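# Teaching an Arm to Move Soft Packages

**Team:** Nayara Meireles, Kai-wen Kan, Tsung-han Cheng, Chun-yin Ko

## What we did

We wanted to find out how well a robot arm can learn to carry clear plastic pouches from a short set of demonstrations. Pouches sag, swing and crinkle, so they were a lot more fun than the blocks we used last term!

Each of us drove the arm by remote control from a laptop at the next desk. We recorded 95 demonstrations and dropped 13 of them, mostly because the operator stopped halfway to think. Two people worked each session -- one driving, one resetting the table and writing the log.

## What we learned

Driving is a real skill. Kai-wen's early runs were full of tiny corrections, and the first policy we trained copied them faithfully, wobble and all. Once we agreed to lift straight up, pause, then move sideways, the recordings got much smoother. Tsung-han also slowed the wrist down in the control settings, and that helped the pouch hang still during the carry.

Light was the other surprise. Glare on a white table changes a lot between morning and afternoon, so we mixed sessions from both into the training set.

## Next steps

Chun-yin wants to try guiding the arm by hand for the lift and keeping remote control for the carry. We can't wait to compare the two!
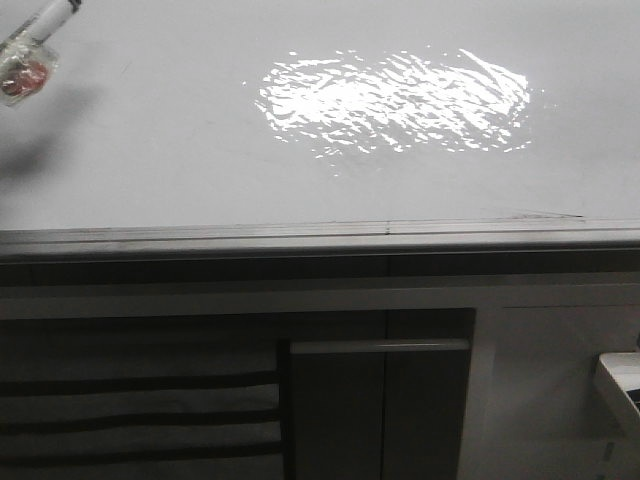

*Figure 1. Gripper and pouch over the white tabletop, with rippled glare near the center.*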